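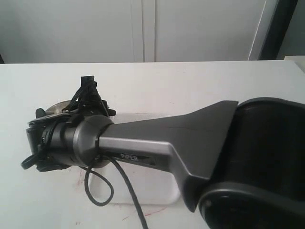
Why is a white top often specified for a work table?
Small dark parts, stains and crumbs show up well against it, and it reflects light back onto the underside of the work.

Unit 16. Work surfaces: color, finish and upkeep

Color
A white top raises the light level at the work without extra lamps. The gain depends on the finish. A matte white surface scatters light in all directions. A gloss white surface also gives a mirror reflection of the lamp, and the reader or worker then shifts position to avoid it. For writing, sorting and light assembly, specify matte or low sheen.

White has two costs. Pale objects are harder to find on it – paper, clear film and white plastic in particular – and scuffs from rubber feet or shoes are plain to see. Where most of the work is pale, a mid-gray top is the better choice.

Finish
Terms used in the problem set:
Sheen: share of light returned at the mirror angle.
Texture: surface relief that can be felt with a fingertip.
Edge: the joint between the top face and the side. Most water damage starts at this joint.

Texture hides scratches but holds dirt. A smooth top wipes clean in one pass and shows every mark.

Size
The reference table for this unit is the Sendberg 1598, with a top 1598 mm long and 532 mm deep. Compute the area in square meters to three decimal places before starting problem 2. The depth is enough for one open binder with a row of small items behind it. It is too shallow for two people facing each other.

Upkeep
Dust first with a dry cloth. Wipe with water and a small amount of dish soap, then with clean water, then dry. Residue left by soap attracts dust and is often taken for yellowing.
Test any solvent on the underside. Do not use scouring powder on a smooth top; the dull patch it leaves is permanent.
Heat marks and ink are treated in Unit 19.

Problems
1. A gloss white top stands under a single ceiling lamp. Sketch the position of the glare for a seated reader and for a standing one.
2. The Adex top has the same length as the reference table and half its depth. State its area and one task it no longer suits.
3. Write a cleaning schedule for a shared table used every morning until noon.

Submit problems 2 and 3 on one sheet. Problem 1 is for discussion.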